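Search this site Enter keywords Go

Hand-held gripper kit from Brovari: a talk with the maker
18 Jun 2025
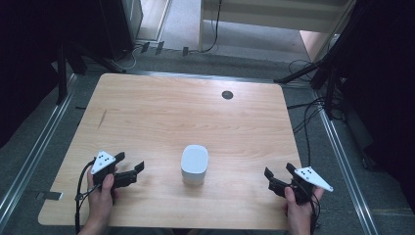 What does a buyer get for the money? A pair of grippers, the leads, a carry case and 10 hours of phone support, according to the firm's product manager.

Brovari began selling the kit, called Ullik, at 3,000 euros. It is meant for small teams who want to record hand tasks and train a robot arm on them later. "Most of our customers have one room and one table," the manager said. "They can't book an arm for a whole week."

Setting up takes 58 minutes by the manual. The manager thinks that is fair for a first try – less once people know the software.

The first buyer, Boychuk, ordered 2 kits and asked for longer leads. Those will ship in August. A wireless version is not planned. "We looked at it," the manager said, "and the battery made the handle too heavy."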